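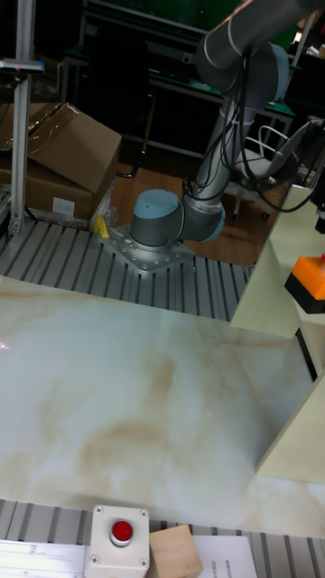

The Nornby Button Round is a student robotics competition in which teams program a robot arm to handle an emergency-stop box, the kind with a round red button on top, and place it on a shelf. It grew out of an evening class taught by Tuulikki Laitinen and is now the best-loved event of the Nornby school year, with alumni coming back every November to cheer!

Origins

Laitinen wanted a task that a beginner could understand in one sentence and still be wrestling with weeks later. Her first group used blocks, which proved too easy. Paavo Huttunen, then a student in the class, suggested the button box instead: it has a wide base, a narrower grip area and a top that should be left alone. The idea stuck, and the shelf was added the following season.

Format

Teams have three members and share one six-axis arm with a parallel gripper. Each team gets 32 minutes at the table, split however it likes between teaching positions and scored runs. A run begins with the arm raised and the box standing on the marble-patterned top.

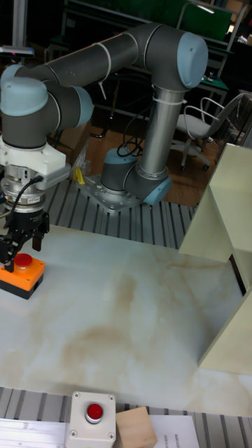
The approach is where most of the learning happens. Coming straight down sounds simple, but a wrist that is turned only a little will bring one finger down on the button, and a press ends the run. Experienced teams teach a waypoint well above the box, line up the fingers there, and only then drop slowly to the grip height. Seren Rosser, a former captain, wrote a much-copied guide to this step, full of wonderful hand-drawn wrists.

Scoring

A clean grip earns 3 points and a clean placement earns 16, so a team that only ever lifts the box will not get far. Judges also read the program itself and award the Stondiva Prize for the clearest code, which many students consider the one really worth winning.

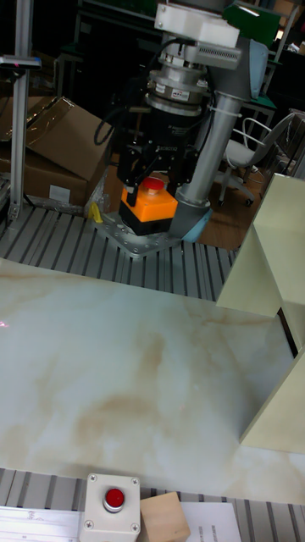

Carrying height is left to the teams. Low carries are steadier to watch and quicker to finish, while high ones leave more room to turn the box before the shelf. Anong Wannasri's team Bilto became known for a low, smooth carry that younger students still study and try to match.

See also

Nornby evening classes
Parallel gripper
Pick and place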